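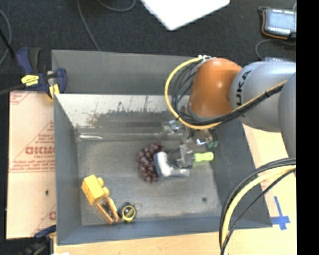 Re: [slot-dev] Reel strips after the Flamum port
Date: April 19, 2019

Hello all,

On the list it was written:

> We are moving Wainwright from the cabinet version to the browser.
> The math sheet is the same, but our return in the simulation is
> lower than on the cabinet. Did somebody see this with Flamum?
> We ran only 400 thousand spins until now.

Yes, we had the same with Rilon in February. I write what we found, maybe it helps you.

First, please check the length of your reel strips. In our cabinet version the third reel had 22 stops, and the export tool of Flamum wrote only 17 of them in the file. It gave no warning. The missing stops were the ones with the stacked wild, so you can imagine what happened to the return. In the log you find only code 1533, and the manual of Flamum does not mention this code. I asked Nesemley support and they told me it means "strip was shortened". The setting is in the export window, under the second tab, and it is called "compact strips". It must be off.

Second, the free games. On the cabinet the free games use their own set of strips. In the browser version the game will take the base strips if the name of the second set has a space in it. We changed the name to one word and after this the feature was paying as in the math sheet.

Third, I think 400 thousand spins is too few for a game with a big top prize. With Rilon our result was still moving a lot at that point. We let it run the whole night before we compared with the cabinet again.

One thing I could not solve: the gamble feature (red or black) shows the last cards in the wrong order after the player reloads the page. The win is correct, only the small history row is wrong. The test lab did not accept it, so for now we hide the row after a reload. If somebody has a better way, I would be thankful.

Please write also which version of the exporter you use. Ours was the one that came with the cabinet kit, and I do not know if the newer one has the same problem.

Best regards,
the Rilon porting side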